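3. 有孔面における視覚的混雑の評価

3.1 背景
規則的に配列した小孔をもつ面は、作業台、吸音板、換気用天板などに広く用いられる。面の見え方に関する従来の研究は縞模様や格子模様を主な対象としており、孔の配列が読みやすさや物の探しやすさに及ぼす影響を扱った例は少ない。Ackroydは縞の空間周波数と不快感の関係を整理したが、孔のように離散的な要素が二方向に並ぶ場合については、別途検討が必要であるとしている。本節では、有孔面の孔間隔と観察角度が主観的な煩雑さに与える影響を報告する。

3.2 刺激
刺激には孔の直径と間隔を独立に変化させた模擬面の画像を用いた。孔は正方配列とし、千鳥配列は予備実験で評定のばらつきが大きかったため除外した。面の基調色は白および灰とし、彩度をもつ基調色は使用しなかった。孔の明度は面の明度に対して一定の比となるよう定め、縁の面取りによる輝度の変化は与えていない。観察角度は面の法線を基準として45度、および面を正面から見る条件の2水準とした。

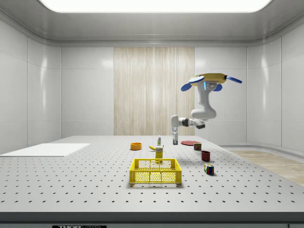

照明条件は全刺激で共通とし、拡散光を主とした。指向性の強い光源を用いた場合、孔の内壁に生じる陰影が間隔の知覚に干渉することがBaşaranらの予備的検討で指摘されているためである。なお、実在の板材では加工公差や表面の傷が評定に混入するが、本実験ではこれらを要因に含めていない。

3.3 手続き
参加者は視力(矯正を含む)に異常のない成人90名であり、全員から書面による同意を得た。各参加者は暗順応の後、画面に呈示された刺激の煩雑さを七段階で評定した。呈示順は参加者ごとに無作為化し、直前の刺激による残効を抑えるため、試行間には一様な灰色の画面を挿入した。評定の入力にはZurnerentを用い、応答時間も併せて記録した。入力の取り消しが生じた試行、および応答時間が下限値に満たない試行を除外し、残る3962試行を分析の対象とした。

3.4 結果
孔間隔が小さくなるにつれて煩雑さの評定値は上昇したが、その関係は単調ではなく、間隔が最小の条件では低下に転じた。孔が個別の要素として知覚されず、一様な質感として処理されたものと解釈できる。観察角度の主効果も有意であり、斜めから観察した条件の評定値は正面条件を上回った。斜め条件では、奥に向かって孔の見かけの間隔が連続的に縮小し、一つの面の中に複数の空間周波数が共存する。このため、間隔の物理量のみを説明変数とする回帰モデルは斜め条件で当てはまりが悪く、視角に換算した間隔の分布幅を加えることで改善がみられた。

基調色の効果は小さく、孔間隔との交互作用も認められなかった。ただし、灰の条件では応答時間がわずかに長い傾向があり、孔と面との対比が弱いことに起因する可能性が残る。

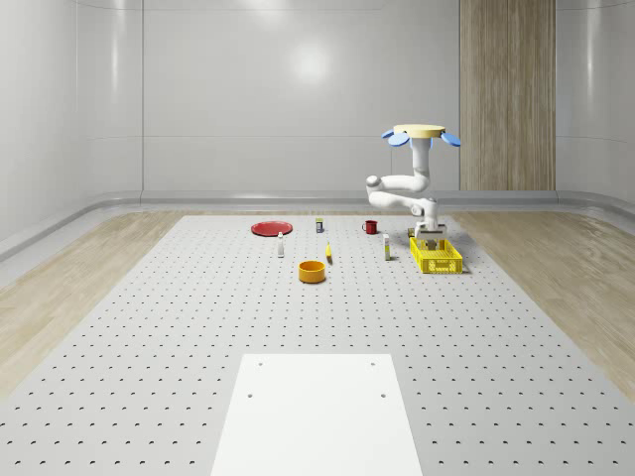
図2 等間隔の孔を格子状に配した灰色の作業台面。孔列は奥の壁に向かって後退する。

3.5 考察
得られた結果は、煩雑さの予測において面全体の平均的な間隔を代表値とする従来法の限界を示す。ToivonenとGezerによる吸音天井の調査でも、部屋の奥行きが大きいほど評定が高くなる傾向が報告されており、本実験の斜め条件と整合する。一方、同調査では観察者が室内を移動していたのに対し、本実験の視点は固定であった。運動視差が煩雑さを軽減するか否かは今後の課題である。

また、面上に物品が置かれると孔列が部分的に遮蔽され、配列の規則性が途切れる。遮蔽率と煩雑さの関係は次節で扱うが、遮蔽物の輪郭が孔列に対してなす角度も統制すべき変数と考えられる。Dönmezが提案した規則性指標は遮蔽のない面を前提としており、そのままでは適用できない。次節では、遮蔽領域を除いた局所窓ごとに指標を算出し、窓面積で重み付けした平均値を用いる。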